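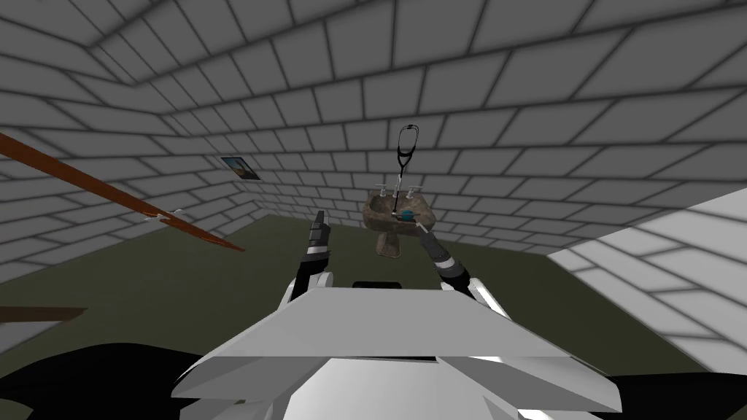 *Two robot arms reach towards a sink in a simulated room.*

2024-03-18

Wonderful news for anyone who likes their medical history long, odd and beautifully told: Elfriede Teuber's "The Fever Ledger" is coming out in English at last! Wendt will publish it in July, in a translation by Alcides Peixoto, and the spring issue of Isano has the whole opening chapter.

The book follows a district nurse in the port of Gakby during a scarlet fever outbreak that ran through two winters. She kept a ledger of every house she called at, with the names of the children, what they'd eaten, who was sleeping in which bed, and (my favourite part) what the neighbours thought was causing it. Blame fell on the herring, then the new gasworks, then a travelling choir. Teuber found the ledger in a box of parish receipts and spent 14 years working out who everyone was.

She's so good on how a rumour moves down a street. The first chapter covers only four days, and by the end of it you know which families have stopped speaking, which shop has lost its customers and why the schoolmaster has taken to boiling his chalk. The doctors do turn up, but they come late and mostly argue with one another by letter, and Teuber lets them go on at length, which is a treat if you enjoy a really bad-tempered Victorian postscript.

Peixoto's English is a pleasure too. He has kept the nurse's clipped, tired notes just as short as they should be ("Called. No better. Mother cross.") and given Teuber's own sentences plenty of room to wander. His translator's note in Isano, on the eight different words the ledger uses for a rash, is well worth reading on its own.

The extract takes up 144 lines of small print across a double column, so make a pot of tea first. The Wendt edition will have a new afterword by Teuber and the hand-drawn street map that was dropped from the original paperback. Aso, the bookshop in Gakby, is taking orders now and will post abroad.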